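Section 2. Planning and Budgeting for Your Equipment

2.1 Before you order

Complete the steps below before submitting a purchase request for the Wundero hand-held gripper kit. Orders are handled by Ditel. Allow 10 working days for a written quotation.

1. List the household tasks to be recorded, and the rooms in which each will be carried out.
2. Decide how many operators will work at the same time. Each operator requires one complete kit.
3. Select a package. The Single package is priced at $2,871. The Extended package, at $3,769, adds a second set of finger pads and a storage case.
4. Enter shipping and training as separate budget lines. Neither is included in the package price.

Note: Quotations remain valid for 60 days. Prices are reviewed each August.
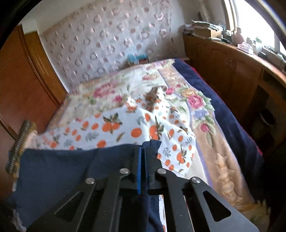 Finger pads are the main recurring cost and should be budgeted by task type. Bedding and laundry work calls for frequent gripping of soft material, and sites planning such work should order the Extended package. The narrow blue pads close directly on the fabric, as with the fold of navy cloth held over the bed, and their surfaces must be inspected at the end of each shift. The black plates and pivot screws are covered by the standard warranty – pads are not.

Caution: Do not substitute pads from another supplier. Damage caused by unapproved parts is excluded from coverage.

2.2 Approval and delivery

5. Send the completed request to the Nzioka purchasing desk, with the quotation attached.
6. Confirm the delivery address. Kits ship from the Utcombe warehouse and must be signed for on arrival.
7. Record the serial number of each kit before it is issued to an operator.

Note: Returns are accepted only in the original packaging. For assembly, proceed to Section 3.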